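Setting Up a Pick-and-Place Task in Ereck Home Sim

Ereck Home Sim is the household simulation package sold by Vindside for testing mobile manipulators before any hardware is bought. This page covers one complete task, from loading a room to reading the results. It assumes version 4 is installed and the license key has been accepted.

1. Load a room

Open the Scene tab and choose Living Spaces. The base license includes 50 rooms, and the Leltmont add-on brings the total to 200. Pick a room that has at least two pieces of furniture with flat surfaces and a clear path between them. Wait for the status line to read Ready. The first load is slow - later loads use the cache.

2. Choose source and target

Right-click the surface that holds the object and select Set Source. Right-click the second surface and select Set Target. Seats and cushions are valid surfaces, but they are soft bodies by default and small items may settle at an angle. Turn on Rigid Surface in the Physics panel if you need repeatable starts.

3. Set the seed

Enter a seed in the Layout box. We used 1491 for the run on this page. The seed controls object placement, wall and floor textures, and the starting pose of the robot. Leaving the box blank gives a new layout on every reset.

4. Check the view

Switch to Preview and orbit until both surfaces are visible. A steep downward angle works best for tall furniture.

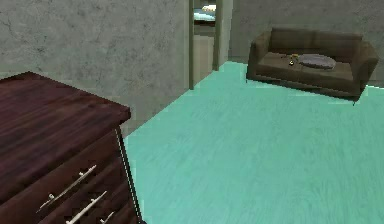 Texture randomization can produce odd color pairs. Leave it on for training and turn it off for demos. If the policy only works with plain walls, it will not survive a real apartment.

5. Run and export

Press Run Batch and enter the number of episodes. The base license allows up to 422 per batch. Results are saved as a CSV file with one row per episode. Failed grasps and failed placements have separate columns, so filter on both.

The Ignacio driver is required to send a finished policy to hardware. It is a separate purchase.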